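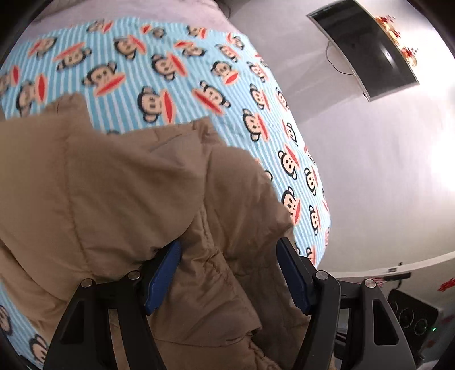 According to the Coston site, the old wording of this section left operators unsure who may stop a session, and the site asked that the rule be stated ahead of the steps. It is therefore stated first: any person in the room may stop a session at any time, without giving a reason.

4.2 Handling garments and bedding with the hand-held gripper

Before starting

1. Obtain the occupant's written consent and file it under the Zadumside project code.
2. Put away mail, prescriptions and family photographs.
3. Inspect both finger pads. Replace any pad that is split or lifting.
4. Check that every fastener on the fingers is tight.

During the session

5. Close the fingers on a fold of fabric, clear of zippers and buttons.
6. Lift slowly. If the fabric catches, open the fingers before moving the tool.
7. Rest for 2 minutes after every 20 minutes of handling.
8. End recording by 1645 so that files can be transferred the same day.

CAUTION: Do not close the gripper on fabric that a person is wearing or lying under.

NOTE: Dewulf pads and Onby pads differ in thickness. Do not fit one of each to the same tool.

After the session

9. Return each item to where it was found, unless the occupant asks otherwise.
10. Wipe the pads with a damp cloth and let them dry before storage.
11. Enter any damage in the session log — including loose threads and marks of any colour.

Last updated: August

Comments

fieldkit_k: Does step 7 apply if two operators trade off?

Documentation desk: Yes. The rest period applies to each operator separately.

marlpit: Step 4 should give a torque setting. Our centre has stripped 2 screws already.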